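Liste Textilpflege, Archiv
Beitrag 334
Betreff: Re: Rot auf Weiß, Verfärbung nach der Wäsche
Datum: 05/06/2024

Liebe Mitlesende,

ich antworte auf die Frage von voriger Woche und bitte um Geduld mit meinem Deutsch, ich schreibe es erst seit einigen Jahren regelmäßig. Die Frage war:

> Guten Tag an alle, ich habe über Drasineo eine Kiste
> mit alten Sporthemden gekauft, alles Rot mit Weiß.
> Beim ersten Stück sind die weißen Streifen in der
> Maschine rosa geworden. 30 Grad, Feinwaschmittel,
> Buntprogramm. Was mache ich mit dem Rest? Und ist das
> erste noch zu retten, oder kann ich es gleich zu den
> Putzlappen legen?

Zuerst die gute Nachricht: zu den Putzlappen würde ich das Hemd nicht legen. Die Farbe, die auf das Weiße gewandert ist, sitzt meistens viel lockerer als die Farbe, mit der das Rote gefärbt wurde. Wichtig ist nur, dass das Hemd jetzt nicht in den Trockner kommt und nicht gebügelt wird. Wer mit der zweiten Behandlung wartet, soll es nass in einer Schüssel mit viel kaltem Wasser liegen lassen und das Wasser wechseln, sooft es rosa wird.

Für den Rest der Kiste gilt: vor der Wäsche prüfen. Ich nehme ein weißes Taschentuch aus Baumwolle, mache es nass, drücke es aus und lege es an einer inneren Naht auf das Rote. Darauf kommt ein schweres Buch, und ich warte 13 Minuten. Diese Zahl hat keinen wissenschaftlichen Grund, so lange dauert bei mir der Kaffee mit dem Radio. Ist das Taschentuch danach rosa, kommt das Stück nicht in die Maschine.
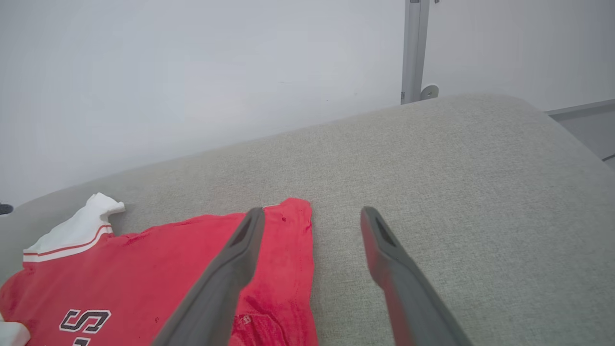

Die Prüfung mit Wasser allein genügt leider nicht immer. Manche Farben halten im Wasser gut und lösen sich erst mit der Lauge, deshalb wiederhole ich den Versuch mit einem Tropfen Waschmittel. Man muss auch überlegen, wo das Weiße direkt an das Rote genäht ist. Ein weißer Kragen mit einem dünnen roten Streifen, so wie hier, ist der schwierigste Fall, weil man den Streifen nicht abdecken kann und er von beiden Seiten Weiß neben sich hat. Bei kleinen Flecken auf dem roten Teil gehe ich nur mit dem Wattestäbchen an den Fleck und lasse den Kragen in Ruhe. Aufdrucke reibe ich überhaupt nicht.

Jetzt zur Wäsche mit der Hand. Ich nehme eine große Schüssel, das Wasser kalt, auch wenn auf dem Etikett 40 Grad erlaubt sind. Das Waschmittel löse ich vorher vollständig auf. Dann das Stück hinein, fünf Minuten bewegen, heraus. Nicht einweichen! Das Einweichen ist bei Rot und Weiß die häufigste Ursache für das Unglück, denn die gelöste Farbe hat dann Zeit, sich einen neuen Platz zu suchen. Gespült wird so lange, bis das Wasser klar bleibt, bei meinem schlimmsten Stück waren es sieben Schüsseln. Danach rolle ich es in ein altes Handtuch, und zwischen Vorderteil und Rückenteil lege ich ein zweites Tuch, damit das Weiße hinten nicht auf dem Roten vorne liegt.

Getrocknet wird liegend und im Schatten. Auf der Leine läuft das Wasser immer nach unten, und wenn unten ein weißer Saum ist, sammelt sich dort alles, was noch an Farbe unterwegs ist. Im August habe ich so einmal ein sehr schönes Hemd auf dem Balkon verdorben, obwohl das Spülwasser vorher klar war.
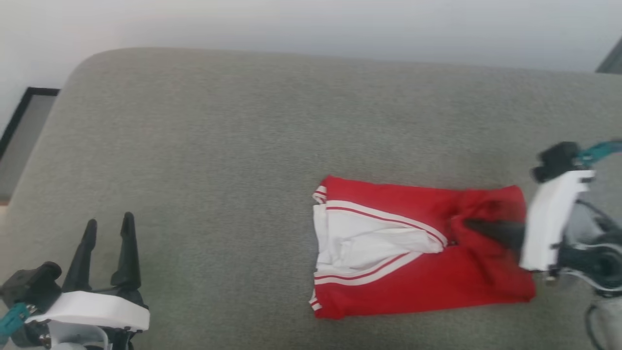 Mehrere in der Liste haben eingewendet, dass das alles sehr umständlich sei und ein Farbfangtuch in der Maschine denselben Dienst tue. Ich möchte hier nicht streiten. Für neue Sachen, die ein wenig Überschuss abgeben, benutze ich diese Tücher auch. Bei alten Stücken, deren Vorgeschichte man nicht kennt, verlasse ich mich nicht darauf, denn das Tuch fängt nur die Farbe, die bei ihm vorbeikommt. Zwei Stoffe, die in der Trommel fest aufeinander liegen, kümmern sich um das Tuch nicht.

Nun zu dem Hemd, das schon rosa ist. Ich habe gute Erfahrung mit Sulta gemacht, dem Pulver im Beutel, das man in Dresden in dem Nähladen Delaunay bekommt. Es ist ein Entfärber, also bitte vorsichtig: er unterscheidet nicht zwischen der Farbe, die man loswerden möchte, und der anderen. Darum rühre ich ihn schwächer an, als auf dem Beutel steht, und tupfe ihn mit einem Pinsel nur auf das Weiße, von der Naht weg, niemals zur Naht hin. Fenster auf, Handschuhe an. Nach kurzer Zeit ausspülen, anschauen, und wenn nötig am nächsten Tag noch einmal.

Chlorbleiche rate ich ab. Bei Polyester wird das Weiße davon manchmal gelb, und das Gelb geht nicht mehr heraus. Auch Essig wird immer wieder empfohlen, er soll die Farbe »fixieren«. Bei einer fertig gefärbten Baumwolle habe ich davon noch keine Wirkung gesehen. 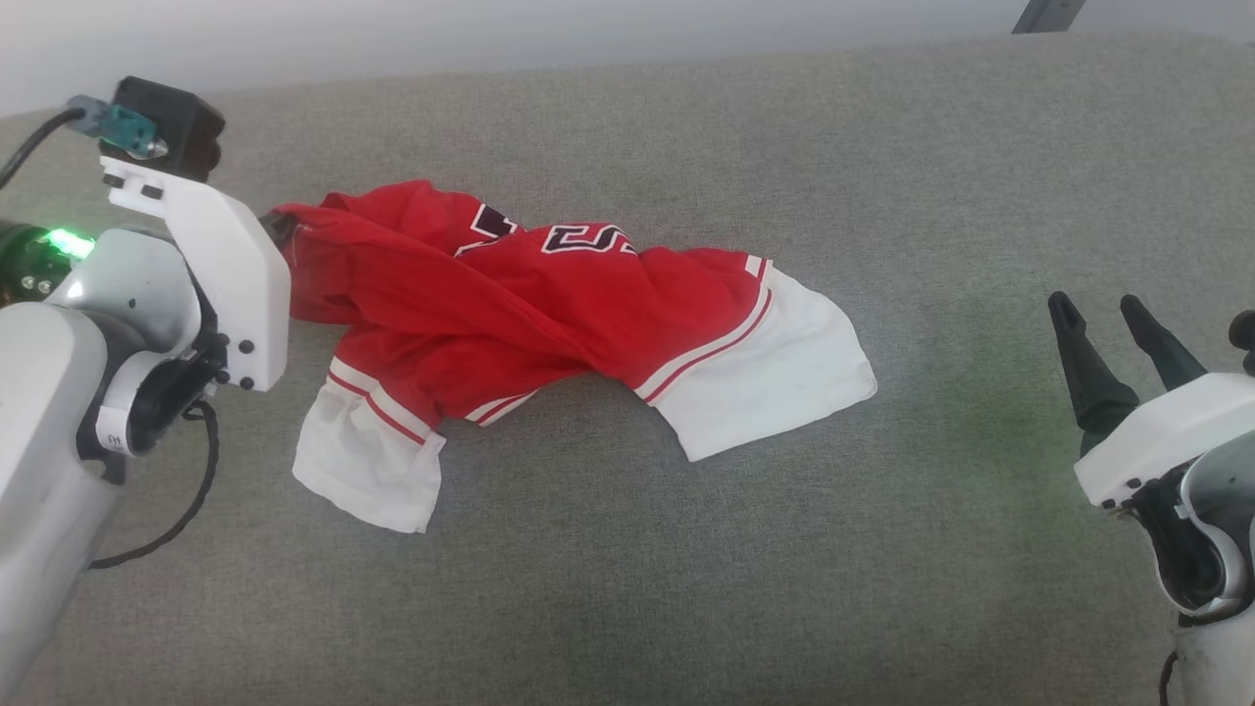

Eine private Zuschrift zu meinem letzten Beitrag fragte, ob man große Nummern vor der Wäsche abkleben solle. Meine Antwort ist nein. Das Klebeband hinterlässt Reste, und bei älterem Druck nimmt es beim Abziehen die Ränder mit. Besser ist, das Trikot auf links zu drehen und die Stelle mit der Nummer glatt zu halten. Knicke im Druck glätte ich mit der Hand, niemals mit dem Eisen, auch nicht durch ein Tuch.

Eine Bitte noch an die Person mit der Kiste: könnten Sie schreiben, was auf dem eingenähten Etikett steht, Baumwolle oder Mischgewebe? Bei Polyester würde ich mit dem Sulta anders vorgehen und zuerst an einem Faden aus dem Saum probieren.

Mit freundlichen Grüßen aus Dresden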